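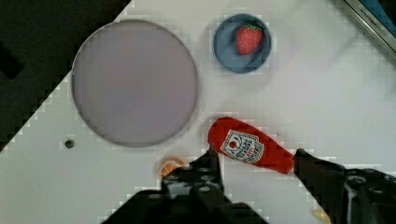
Play kitchen, day 2

Home | Posts | Kid Stuff | Recipes | About

OK quick one, it's 545 words or bust before nap time ends.

The play food finally has a spot. White table, one big plate, one little blue bowl, done. I had this whole plan with bins and labels and a picture chart, and then November happened and everyone got a cold. So, a table.

The strawberry lives in the bowl. Not my rule. I put it on the plate once and got a very long speech about it. Strawberry goes in the bowl, plate is for "dinner," dinner is whatever gets dropped there at the time. Fine by me.

The ketchup is the big hit. It's plush, red, has a little tomato on the label, and it goes on everything. Strawberry with ketchup. Sock with ketchup. My actual coffee, almost. I was sure the hard plastic stuff would win becuase it looks more real but no, squishy ketchup, every time. It's also the only thing that doesn't hurt when it comes off the table at speed.

Abhishek Mathur asked in the comments last time where our plates came from. Secondhand, a mixed bag from the Trollport swap, so can't send you a link, sorry. The lavender gray one was in there and it's been great. Wide, flat, easy to wipe. A bowl with sides is better for anything round though. Learned that under the couch.

Stuff I'd skip: tiny peas. Anything with velcro halves, they get fuzzy and then they don't stick and then there's crying. The cardboard egg carton, which was cute for one morning.

Stuff I still want: a second bowl so we can "share" (ha). A small pan. Maybe bread.

Cleaning: hard things go in the sink with dish soap, quick rinse, towel. Plush things go in a mesh bag, cold wash, then air dry on the rack over night. Check the tag first, I've ruined one carrot already.

Putting away takes two minutes now. Plate flat, bowl on the plate, strawberry in the bowl, ketchup wherever it was last thrown. Used to be the whole evening.

Ok I hear feet. More on the pan hunt when I find one.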